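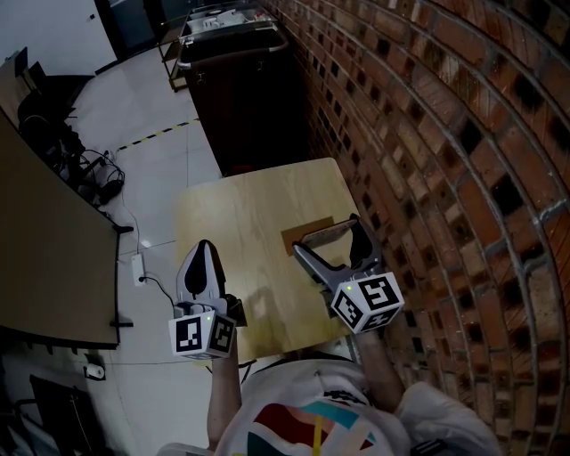 ¿Qué fecha debe introducirse en el campo «Fin de estancia autorizada» cuando el permiso vigente y el visado muestran fechas distintas?

Debe introducirse la fecha del permiso o del sello de entrada que ampara la estancia actual. La fecha impresa en el visado se registra aparte, en el campo «Caducidad del visado», y no interviene en el cálculo de plazos.

Sección 4. Alta de un expediente de renovación en Arnura

Esta sección describe la creación de un expediente de renovación de permiso de residencia o de trabajo, la carga de documentos y la activación de avisos. Se aplica a la edición de escritorio y a la edición web. La conexión con el módulo de traducciones Utach se trata en la sección 6.

4.1 Requisitos previos

El usuario debe tener asignado el perfil «Gestor» o «Supervisor». El perfil «Consulta» permite abrir expedientes, pero no crearlos ni modificar fechas.

La ficha del titular debe existir antes de iniciar el alta. Si el titular procede de una importación desde Tavport, compruebe que los dos apellidos figuran en campos separados. Las importaciones anteriores a agosto los guardaban en un campo único.

4.2 Creación del expediente

1. En el menú principal, seleccione Expedientes > Nuevo > Renovación.

2. Busque al titular por número de pasaporte o por número de identidad de extranjero. La búsqueda por nombre admite resultados parciales y puede devolver más de una ficha.

3. Seleccione la ficha y pulse Vincular. El número de expediente se genera en este momento y no puede editarse.

4. En «Tipo de autorización», elija el tipo de la autorización que se renueva. Si la solicitud implica un cambio de tipo, cierre el formulario y utilice Expedientes > Nuevo > Modificación.

5. Introduzca la fecha de fin de estancia autorizada en formato día/mes/año.

6. En «Empleador», seleccione la entidad que figura en el contrato vigente. En las autorizaciones sin actividad laboral, marque «No procede».

7. Pulse Guardar borrador.

Nota: el borrador no genera avisos ni aparece en el calendario del despacho. Para ello es necesario completar el apartado 4.4.

Precaución: al vincular una ficha equivocada, los documentos cargados pasan al historial de esa persona. La desvinculación posterior solo puede hacerla un usuario con perfil «Supervisor» y queda anotada en el registro de actividad.

4.3 Carga de documentos

1. Abra el borrador y seleccione la pestaña Documentos.

2. Arrastre los archivos a la zona de carga o pulse Examinar. Se admiten PDF, JPG y PNG.

3. Asigne una categoría a cada archivo: pasaporte, autorización anterior, contrato, medios económicos, domicilio, tasas u otros.

4. En los documentos con vigencia limitada, rellene «Válido hasta». Si el campo queda vacío, el programa trata el documento como indefinido.

5. Para los documentos en otro idioma, marque «Requiere traducción». El original y la traducción se cargan como archivos independientes y se enlazan con el botón Asociar.

6. Pulse Verificar. Las categorías incompletas se muestran en ámbar y las obligatorias sin archivo, en rojo.

El pasaporte debe cargarse en un solo archivo, con todas las páginas en orden, incluidas las páginas en blanco cuando el organismo receptor las exija. El límite por expediente es de 1.000 páginas. Si se supera, la carga se interrumpe con el código 514 y los archivos pendientes no se guardan. Los ya transferidos permanecen en el borrador.

Nota: la verificación comprueba la presencia y la vigencia de los archivos. No lee su contenido ni valora si son suficientes para la solicitud.

4.4 Activación de avisos y plazos

1. Seleccione la pestaña Plazos.

2. Compruebe la fecha de fin de estancia autorizada. Si es incorrecta, vuelva a Datos generales; el campo no es editable desde esta pestaña.

3. Elija la plantilla de plazos. La plantilla MacRitchie, instalada de forma predeterminada, contiene 3 avisos: apertura, revisión documental y presentación. El primero puede programarse con una antelación máxima de 360 días.

4. Introduzca los días de antelación de cada aviso conforme a la normativa aplicable al tipo de autorización.

5. Indique los destinatarios. El gestor asignado se incluye siempre. El titular solo recibe avisos si su ficha contiene una dirección de correo confirmada.

6. Pulse Activar expediente. El estado pasa de «Borrador» a «En curso».

Precaución: los plazos se calculan en días naturales. Arnura no descuenta festivos locales ni actualiza las plantillas cuando cambia la normativa. La comprobación del plazo legal corresponde al profesional responsable del expediente.

4.5 Registro de la presentación

1. Una vez presentada la solicitud, abra Trámites > Registrar presentación.

2. Introduzca la fecha y el número de registro tal como figuran en el justificante.

3. Cargue el justificante en la categoría «Otros».

4. Pulse Confirmar. Los avisos de presentación pendientes se cancelan y el expediente pasa a «Presentado».

El estado «Presentado» no modifica la fecha de fin de estancia autorizada. Si la norma prorroga la autorización anterior durante la tramitación, anótelo en «Situación transitoria» y conserve la fecha original. Tras la resolución, la nueva fecha se introduce desde Trámites > Registrar resolución (véase 5.2).

Revisión de esta sección: 6 de septiembre de 2020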